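Week 4 notes: why we eat off what we eat off

Hi everybody, and welcome back! I promised I'd type up what I said about tableware, partly for the folks who missed it and partly for me, as I talk too fast when I get going on pots.

So we left off with the Plundthorpe kitchens. Remember that the household lists there go on and on about food and hardly mention dishes at all. I love those lists, but they can fool you. A pot that costs next to nothing doesn't get written down, and a silver spoon gets written down every single time it moves to a new drawer. Keep that in mind when you do the reading (pages 50 to 100, and yes, the footnotes too).

Then came the big question of shape. Why do bowls show up so early and so often, and plates so much later in a lot of places? My own feeling is that it's about what was for dinner. If you live on soups, porridge and stewed beans, you need sides to hold the stuff in! A flat plate only starts to make sense once you've got slices of something, and a knife or fork to chase them with. You don't have to agree with me, and a few of you clearly didn't last week, which made my day.
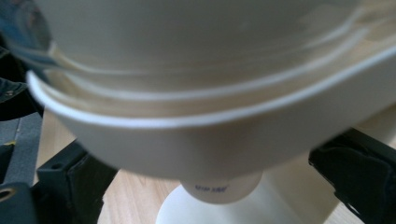 Fig. 1. Curved rims, close up.

Rims are my favorite part of a pot, so bear with me. When a dish breaks, a piece of the rim tells you far more than a piece of the wall. You can lay it against a chart of circles and work out how wide the whole mouth was (we'll try this in class, so bring a pencil). A thick lip is harder to chip. A thin one is nicer to drink from, and you'll see both in the Pikine handout.

Words to know for next time: lip, foot, slip, glaze, sherd. Sherd with an e, please, at least in this class!

For homework, pick one dish you use at home and write me a page on it. What do you eat from it, where do you keep it, and would you notice if it broke? Don't look anything up. I want your own eyes on it. If you're doing the long paper instead, that's 3000 words and it's due in September, and the Rolthorpe catalog is on the reserve shelf.

Next week is storage jars, so read the Shibata chapter first.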